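Beakers, and the black cloth

I spent most of Saturday sorting glassware, which took longer than planned, as it always does. I had two boxes left over from the Henby sale in March, and I had told Olga Villalba I would get them off the floor before she came to stay. She sleeps in that room and the boxes were where the bed folds out.

Most of it was beakers. I kept the small ones and put the tall jars aside for McAlister, the resale shop on Uteck Street. They gave me $90 for the last lot.

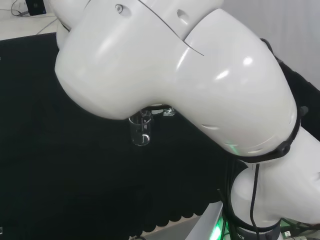
Washing comes first. I use dish soap and a bottle brush, then rinse until the water runs clean off the side. I don't put any of it in the dishwasher. I did that once with a set of Rusier tumblers and they came out cloudy, and vinegar didn't fix them.

Sorting by size sounds easy until you have a sink full of wet glass. I like a beaker to have a proper spout, for salad dressing mostly, and anything chipped there goes in the trash.

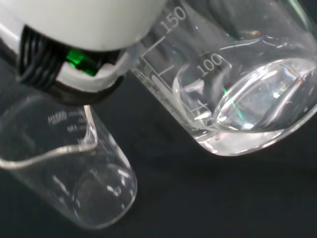

I go by the printing when I can. On cheap glass it wears away after a year of scrubbing, and then you are guessing at volumes. The small beaker has its marks in white, a short column with tick lines next to it, and white is hard to read on a pale countertop. Over something dark it's fine. I have started keeping a piece of dark fabric in the kitchen drawer for measuring.

The cloth matters more than I expected. A white towel hides chips, and terry leaves lint on everything.

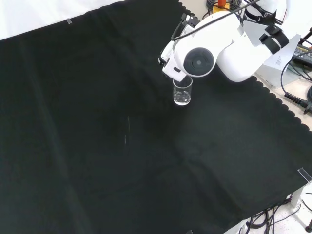
Pouring

I tested a few with plain water. Fill to the 200 line, pour slowly, look for a drip running back under the lip. Two of mine dripped and I'll use them for pencils.

Olga thinks I should sell the lot and buy one good measuring cup. She may be right, but I have the shelf space now.
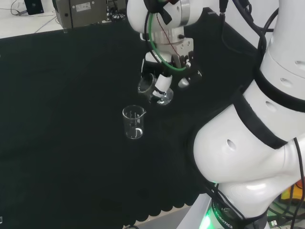 Storage is the part I haven't settled. Stacking saves room, but I've had one stick inside another and crack when I pulled. A beaker standing upright by itself on the cloth, spout to one side, is easy to pick up and easy to check, so I'd like a shelf where they can all stand that way. The one over the sink is too narrow. I'll measure the hall closet next.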